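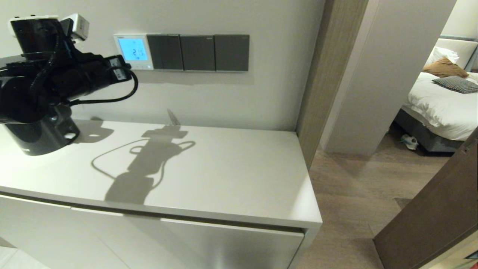

How to set a wall thermostat without wasting money

Most advice about thermostats is written by people who want to sell you one. I have lived with four different models in nine years and I don't trust the glossy pages, so what follows is what I do at home and what I tell people who ask me. It applies to ordinary wall units that run a ducted or split system. If yours is a dial from the last century, skip to the part about the test.

Before you touch anything

Find the manual. The maker's site will usually have it if the drawer doesn't. Look up two things: how to change the mode, and how to cancel a hold. Those two cause nearly all the grief. People press an arrow one evening in winter and the schedule is overridden until spring, and then they blame the furnace.

Write down the current settings on paper. I know the newer ones claim to remember everything. Mine forgot the lot after a power cut.

Step 1. Check where it sits

A thermostat only knows the air right beside it. If it gets afternoon sun, or sits over a lamp or behind a door, the reading is no use to you and no amount of programming will fix it. Hang a cheap thermometer at the same height on the other side of the room, leave both alone for 30 minutes, and compare. One degree apart is fine. Three is a problem with the location, and you should sort that out first.

Also check the hole behind the plate. In older houses the wire comes through a gap big enough to let cold air up from the wall cavity. A bit of putty fixes it. Turn the power off at the board before you take the cover off, and if you find mains wiring back there, put the cover back and call an electrician.

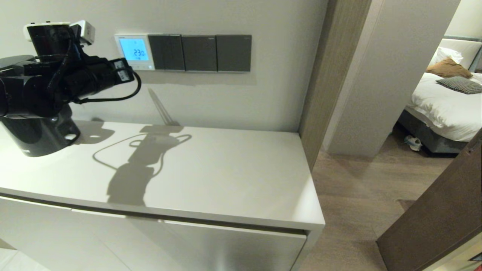

Four wall plates in a row. Label yours before you start.

Step 2. Pick a mode and leave it

On many units an A in a circle stands for automatic, where the system decides between heating and cooling by itself. It sounds clever. In August, sure, let it do what it likes. In the in-between months I've had it heat the house at breakfast and cool it again after lunch, and I paid for both. I use plain heat or plain cool and change over by hand twice a year.

The fan setting is separate. A little fan symbol may mean the fan is running, or only that you're looking at the fan setting, depending on the maker. Check the manual and don't guess. Leaving the fan on all day is often sold as a way to even out the rooms. Perhaps it does in some houses. In mine the back bedroom stayed cold and the power bill went up.

Step 3. Choose a number

Start lower than you think in winter, wear a jumper, and go up half a degree a day until people stop complaining. In summer do it the other way around. Cranking it to 30 doesn't warm the place any faster with a plain single-stage furnace - it just runs longer and overshoots.
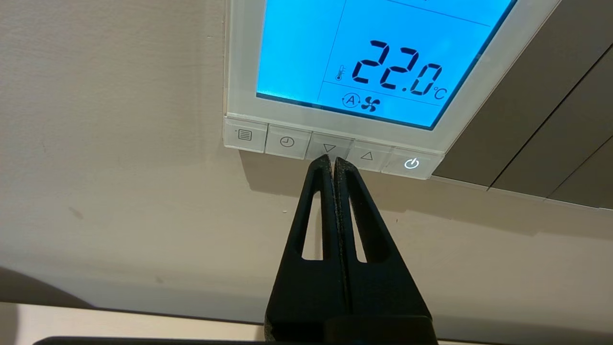

Tarkadia, Wed 23 January

I've added this section after a week of emails about the Cimum controller, the one with the learning feature. The leaflet promises savings of $200 a year. Savings compared with what? It doesn't say. If you already turn the heat down at night, you have most of that money in your pocket now. I borrowed one, ran it beside my old Bakalis, and couldn't find a difference in the bills that I'd put down to anything other than weather.

The Drosstead kit is worse value again. By the time you've bought the room sensors and paid someone to fit them you're close to $1,000, and the sensors need new batteries far too often.

Step 4. Test it

Raise the target by two degrees and listen. You should hear the system start within a few minutes. If it doesn't, check that there isn't a delay timer before you panic, as plenty of units wait on purpose to protect the compressor. Put the target back and see that it shuts off.

Then leave it alone for a full billing period. Changing the numbers every second day tells you nothing. Compare with the same bill last year, and look at kilowatt hours or cubic metres, as the dollar figure moves whenever the rates do.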